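Handout 6: Can machines do the chores yet? Sorting small goods into baskets

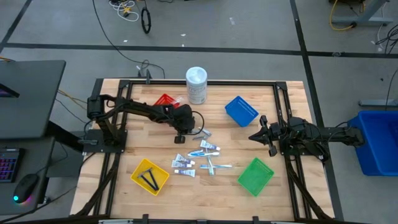

Fig. 1. Two-arm sorting cell with toiletries and coloured baskets. Two razors are in the yellow basket.

These notes go with the second half of the unit on household and shop-floor tasks. Read them before the Stitia lab session. Last revised Jun 5, 2025.

1. The task

Sorting by kind is a chore found both in a bathroom cupboard and at a packing bench. A person does it with little thought. For a machine it breaks into four problems: telling the items apart, choosing a grip, moving without a clash, and letting go in the right place.

2. Items

Toothpaste tubes are small and can change shape when squeezed, so a grip planned on the outline of a full tube may slip on a flat one. Toothbrushes are thin and lie close to the surface, leaving little height for the fingers. Where one brush crosses another, lifting the lower one first disturbs both. Razors have long handles, and a basket wall limits the angle from which they can be reached. Shiny items are hard for depth cameras, which often return gaps over metal and clear plastic.

3. Two arms

A second arm widens the reach and allows one gripper to steady a basket while the other fills it. It also adds a shared region over the middle of the table. The Griteline planner used in this course locks that region to one arm at a time. This is safe but slow.

4. Results to discuss

In the November trials the Mamo controller was given 1,709 picks of mixed toiletries. The first 1,000 used well-spaced items; the rest used heaps. Nearly all failures came from the heaps, most often when two items were lifted together. The Ririx controller failed less often but stopped more to look again.

On present evidence, spaced items can be sorted without help. Heaps still need a person within reach.

5. Before the lab

Write down a pick order for the loose items in Fig. 1 and mark any step that needs both arms. Bring one page.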